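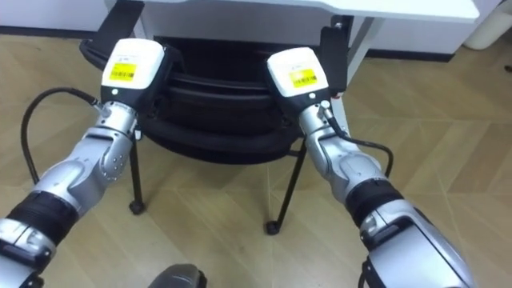 Silla de oficina negra junto a un escritorio blanco.

Cómo dejar las sillas recogidas al terminar la jornada

En la planta de Lomdale hay 41 puestos compartidos y casi todas las quejas de la mañana tienen que ver con lo mismo: sillas en mitad del paso. Recogerlas lleva poco tiempo si se sigue siempre el mismo orden.

1. Retire del asiento chaquetas, bolsas y carpetas. Lo que no tenga dueño va al armario de la entrada.
2. Baje el asiento con la palanca hasta que los reposabrazos queden por debajo del tablero. Deje al menos 2 cm libres.
3. Colóquese detrás de la silla, con el respaldo hacia usted y el asiento mirando a la mesa.
4. Sujete el respaldo por los dos lados y empuje despacio, en línea recta. No empuje con el pie.
5. Pare antes de que los reposabrazos toquen el canto de la mesa.

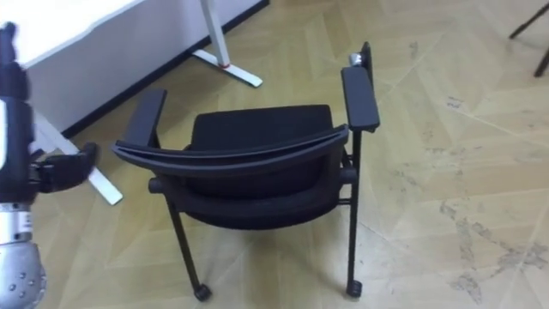
Equipo de Servicios Generales – Lomdale

Mire también las ruedas. Si una se atasca, suele ser por pelusa o por un trozo de cinta adhesiva: vuelque la silla sobre una manta y límpiela con unas pinzas. Para el suelo claro use solo un paño apenas humedecido – el limpiador Vudent es para los tableros.

Entre el respaldo y el pasillo deben quedar 100 cm. En la zona de impresoras bastan 50, porque allí no pasa el carro.

Las sillas con el reposabrazos flojo o el respaldo suelto se dejan aparte, con una nota y el número del puesto. Margaux Carré las revisa a las 18:30. Para pedir una silla de repuesto, escriba a Thibault Pons.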